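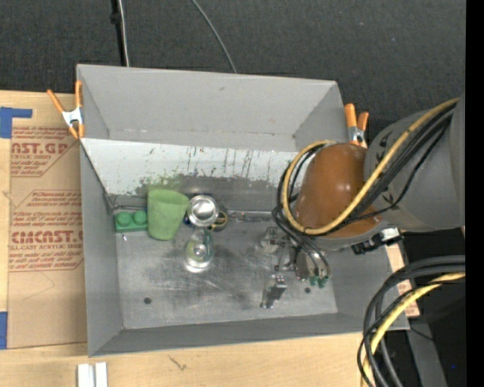 Forum > Home & Storage > Bins, boxes, shelves

Metal bin as a toy bin, yes or no?

hitdale_mom
So I've been using a big gray metal bin on the table as the catch-all for whatever the kids leave out. Building blocks, cups, you name it. The floor of it is scuffed bare and I kind of love that? But my sister says metal is too loud and too hard for this. Thoughts?

comar3
Love metal. You can't kill it. Mine is on year three and the scratches just blend together.

dimitriou_k
Loud, yes. My bigger gripe is glass. If a stemmed glass goes in there next to a block, you're one bump away from a mess. I'd keep glass out — period.

hitdale_mom
Fair, the glass does end up in there with the cups. They're headed for the sink anyway!

comar3
Eh, I toss ours in together and I've lost 2 in all this time. A dish towel on the bottom fixes it.

sirnden
Disagree, towels slide. Cut a piece of shelf liner to fit and clamp it at the rim with spring clamps while you get the corners right. Took me one Friday evening.

dimitriou_k
Or get a second bin for dishes??

hitdale_mom
No room for a second one, lol. Trying the liner. Does it come off okay for washing?

sirnden
Yep, mine just peels up. Warm water and dish soap.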